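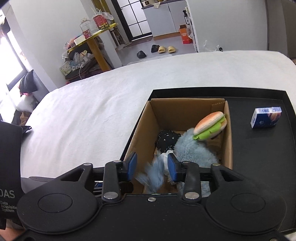
## August, evening

Back on the gripper after tea. The new linkage is in and both fingers meet square, so the left one no longer arrives before the right. I spent most of yesterday on that and it came down to a pivot done up too tight. Backed it off, put a drop of oil on it, fine.

Blue pads are on both fingertips. I cut them from the Navmont sheet, the softer of the two grades. The Horrocks stuff grips better on card but it picks up fluff and then it grips nothing.

Used the cardboard box in the black tray for practice, with the toy hamburger and the light blue plush in it. The hamburger is the easy one if I come at the bun from the side. The plush is awkward. The pads close on fur and there is no telling from the hand how much of the body is between them. The black cloth with the white crosses lies flat against the far corner and I have to tip my wrist further than I like to get at it. A shallower box would help, but I want to learn on this one.

Opening at the tips is 94 mm on the calipers, 2 under the drawing. I can live with that. The drawing was done from the old Endau plates and I never corrected it.

### To do

- Thread lock on the big pivots, both sides
- Order five more M3 screws from Drurnico, short ones
- Check the middle screw at the front again after a full evening's use
- Wash the white fabric
- Redo the drawing

My thumb was sore after around an hour. The spring is too strong. There is a weaker one in the Endau kit that I took out in the first week, and I think I'll put it back in before I touch anything else. If that means the fingers open slower, so be it.

Stopped at ten. Left the box set up for tomorrow.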